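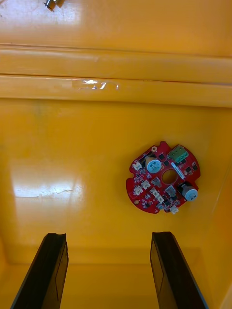

One operator's note in the fault log reads, in full, that the robot says it is holding a board and that the robot is lying. We have not found a better summary of the problem, though we will now spend a section trying.

5.2 The phantom grasp

The Tusov cell ran 2,655 pick attempts on populated circuit boards lying in a yellow bin. Of these, 348 failed. Most of the failures were of the honest kind: the fingers closed on air, the width sensor read zero, the controller raised a miss, and the planner tried again from a new angle. Misses cost time and a little dignity. They are covered in Section 5.1 and we have nothing further to say in their defense.

The remaining 58 failures are the subject here. In each of them the controller reported a good grasp, the arm rose to transfer height, moved to the test fixture, opened its fingers with great care, and placed nothing. The board was still in the bin. The Pistska planner then marked the cycle complete and asked for the next part. During one night shift in August it did this four times in a row, and by its own account had never worked better.

The cause is a disagreement between two checks that were each sensible alone. The Rildale controller declares a grasp when the fingers stop short of fully closed and the motor current stays above a threshold for 60 milliseconds. This works well on the machined blocks for which the threshold was tuned. A circuit board is less cooperative. It carries tall parts, and a finger pair coming down over the middle of the board can close on one of those parts, stop, and draw exactly the current the controller hopes to see. When the arm lifts, the part slips out of the fingers, or, in the cases we enjoyed least, comes along without the board. The grasp check had already passed by then and was not run again.

The second check was meant to catch this. A wrist view taken before closing is compared with the planned grasp pose, and the pick is dropped if the two differ by too much. The floor of the bin is glossy, however, and the overhead light leaves large pale reflections on it (Figure 4). Our segmentation step treated some of these as board. With a patch of glare attached to one side, the estimated center of the board moved toward the light, and a badly placed grasp could look well placed. In effect we had asked one witness to confirm the story of another after letting them share a room.

Figure 4. Wrist view of a board on the bin floor, fingers open. Note the reflection to the left of the board.

We first blamed the fingers. The Górecki finger set was swapped for a fresh one, the phantom grasps went on as before, and the old set was put back with an apology that was not entered in the log. We next raised the current threshold. This removed some phantom grasps and introduced cracked solder joints, a trade we do not recommend. Only after replaying the current traces beside the wrist views did the pattern become plain, and it had been plain in the operator's note for two weeks.

Figure 5. Wrist view near a board, with a capacitor visible between the two fingers.
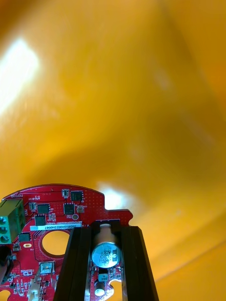 Why not simply weigh the gripper after the lift? The force sensor in this arm drifts by more than the weight of one board, so the reading cannot tell a full gripper from an empty one.

What we did instead was dull. The controller now repeats the width check at transfer height, where a slipped part shows up as a change in finger opening. A second wrist view is taken at the same point, with the board expected near the fingers and the bin well out of focus behind it. If either check fails, the arm stops where it is and calls for a person. It does not go back to the bin to try again, as the fingers may be holding a piece of something.

Stopping in place raised a safety question of its own. An arm paused over an open bin looks finished, and the natural response is to reach under it. The cell therefore drops to its guarded state on any grasp disagreement, and the drives stay off until the door has been opened, closed, and reset from outside. Operators have described this sequence as slow. It is slow, and we have left it that way.

We did not change the bin. A matte one was ordered early in the study and has yet to arrive.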